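Equipment Review: Rarkeo Perforated Drawer Liner, Black, Roll

Tool Library and Shared Workshop, Lullside
Category: Storage and organization
Status: Recommended with reservations

Purpose of the review

The Lullside shared workshop replaced the drawer liners in its tool storage over the past year. Members had asked for a surface that would keep hand tools from sliding when drawers are opened and closed, and that could be lifted out and washed. Three products were considered. This review covers the Rarkeo perforated liner, which was bought for the rolling chests, and refers to the other two, the Kumsa foam sheet and the Skamano ribbed mat, where a comparison is useful.

All of the material was bought at the regular retail price. No supplier was told that a review was planned.

What is supplied

The Rarkeo liner comes as a single roll, wrapped in paper, with a printed card showing how to measure a drawer. There is no cutting guide on the material itself. The lack of a printed grid made the first few cuts slower than they should have been, and two pieces had to be trimmed again after they buckled at the back of the drawer. Users are advised to make a cardboard pattern for each size of drawer and to cut from that.

The roll holds its curl for several days. The card suggests laying the liner flat overnight under a weight. At Lullside one night was not enough, and the corners continued to lift until the tools had been resting on them for most of a week. The Kumsa sheet lay flat at once.

A new roll has a noticeable odor. It fades after airing, and members with a sensitivity to such odors may wish to have the cutting done outdoors.

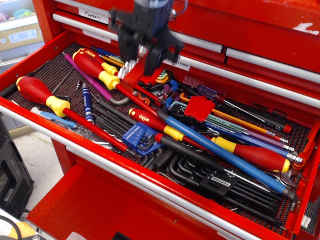
By the Workshop Equipment Desk, Lullside
Published 2025-08-19
Filed under: Storage, Hand Tools, Reviews

Grip

The main claim made for the liner is that it keeps tools in place, and the claim is largely met. Screwdrivers and hex keys stay close to where they are set down, even when a full drawer is opened with some force. Sockets stood on end will still fall over, as they do on every flat liner tested. A rail or tray is the proper remedy for sockets, and the liner should not be bought with that purpose in mind.

Grip depends on the metal beneath being clean. Drawers that had been wiped with an oily rag held the liner poorly, and the whole sheet moved forward each time the drawer was opened. Washing the drawer with dish soap and drying it fully corrected the fault. The Skamano mat was less affected by oil, though it is heavier and costs more.

Cleaning

The holes are both the best and the least convenient feature of the product. Metal filings and sawdust drop through them, which keeps the tools themselves cleaner than they were on the solid foam. The same debris then collects under the liner, where it is easily forgotten. Drawers holding files and saws should be emptied and the liner lifted out once a month. For drawers holding pliers or measuring tools, twice a year has been sufficient.

Washing is simple. Warm water and a soft brush remove most dirt. Cutting oil required a second wash. The liner must be completely dry before it goes back, as water held in the holes can mark bare steel. Hanging it over a rail overnight is adequate in summer and may not be in winter.

Wear

The test period ran for 283 days. During that time the liner in the most heavily used drawer thinned slightly along its front edge, where tools are dragged over it, and one hole tore into its neighbor. The piece was turned end for end and remains in service. Liners in the other drawers show no wear of any importance. The Kumsa foam, by comparison, was cut through by chisel corners in 17 places before it was withdrawn from the woodworking bench.

Solvents are a concern. A small spill of paint thinner softened the surface of one offcut and left it tacky. Drawers used for finishing supplies should be left bare or fitted with a metal tray.

Labels and layout

New liners are a good occasion to review what each drawer is for. Members returned tools to the correct drawer more reliably once the contents were stated on the front in plain lettering. Labels with a single general word worked better than long lists, which went out of date quickly. Adhesive labels should be applied to a surface cleaned with rubbing alcohol, and the lettering should be large enough to read from a standing position.

Full drawers remain a difficulty that no liner will solve. Where tools lie on top of one another, only the lowest layer benefits from the grip of the mat. Lullside has moved 219 duplicate or seldom-used items to a separate cabinet, with a marked improvement in the time needed to find common tools.

Points in favor
Good grip on clean metal
Easily washed
Keeps filings away from tool surfaces
Resists cuts better than foam

Points against
Slow to lie flat
No cutting grid
Debris gathers underneath
Damaged by paint thinner

Recommendation

The Rarkeo liner is suitable for general hand tool storage in a shared or school workshop. It is not recommended for finishing supplies or for loose sockets. Workshops with oily drawers and a larger budget should consider the Skamano mat. The Kumsa foam remains acceptable for measuring tools and other items without sharp edges.

Members who wish to line a personal toolbox may request offcuts at the front desk during open hours. Offcuts are free of charge while they last.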